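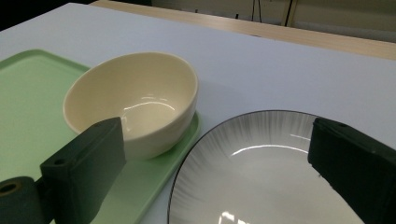
Attachment 1: tray, bowl and plate on the white table

Ticket 2223
Product: Flellport label printer, Vasance shop account
Opened by: Milagros Quintero
Status: Resolved
Month: June

Problem as reported
Price labels print with the bottom line missing. The item name and price come out fine, but the barcode stops halfway down. It started after I switched to the smaller label roll for the tableware listings. The old roll printed correctly on the same printer. I have turned it off and on.

Support, 9:40 a.m.
Please hold the feed button until the light blinks 2 times, then let go. The printer should feed a few blank labels and stop at a gap. Tell us where it stops.

Milagros, 10:15 a.m.
It fed 6 labels and stopped in the middle of one, not at the gap. Tried again, same result.

Support, 10:32 a.m.
The gap sensor is probably out of line with the new roll. Open the cover and slide the sensor to the center mark. Push both paper guides in until they touch the roll. Run the feed step again.

Milagros, 11:05 a.m.
Sensor was all the way to the left. Moved it. It now stops at the gap, but the barcode is still short.

Support, 11:20 a.m.
Check the page size in the Wikudeo export screen. It keeps the last size used, even when the driver is set to something else. Choose the small label size, save, close the program and open it again.

Milagros, 1:10 p.m.
That was it. The export was still set to the old size. Printed 10 labels and the barcodes are complete on all of them. The one for the Vītola bowl scans too. You can close this.

Ticket closed by support, 1:25 p.m.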